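Getting stains off pale surfaces
By Nair
11/18/23
Last updated: November

I love a pale work surface. It bounces the light about, you can find a dropped screw in seconds, and it makes even a gloomy corner feel cheerful! The price is that every splash of paint, curry or beetroot shows.

Start with the gentlest thing you've got. Warm water, one drop of washing-up liquid and a soft cloth will shift more than you'd think – leave it sitting for 6 minutes before you wipe. Still there? Mix 2 teaspoons of bicarb with a little water and dab the paste on with a fingertip. No scouring pads please, they dull the finish and then dirt clings even more. 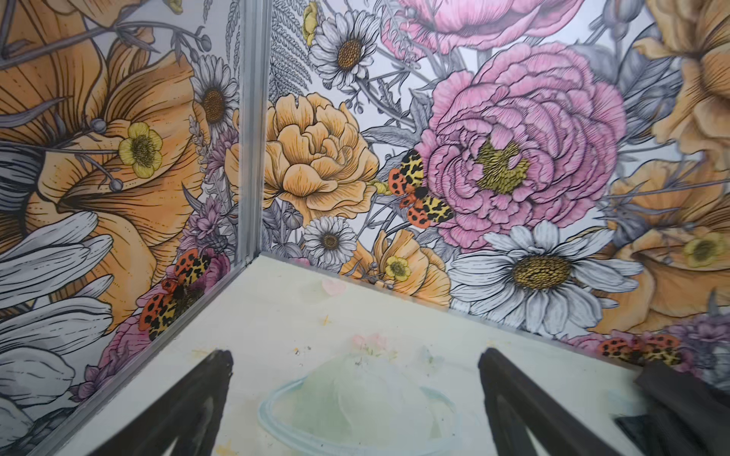
Pink smears and yellow and orange specks on a cream-white panel.

Yellow marks from turmeric are the stubborn ones. Wash first, then let daylight have a go at them. I moved a chopping board on to the windowsill at Tadbridge and the stain had faded to nearly nothing by teatime – brilliant!

Old wax crayon comes up nicely with a dab of cooking oil on kitchen roll, followed by soapy water to get rid of the grease. Try it on a hidden bit first if the surface is painted.

Filed under: Cleaning & Stains, Workshop Corner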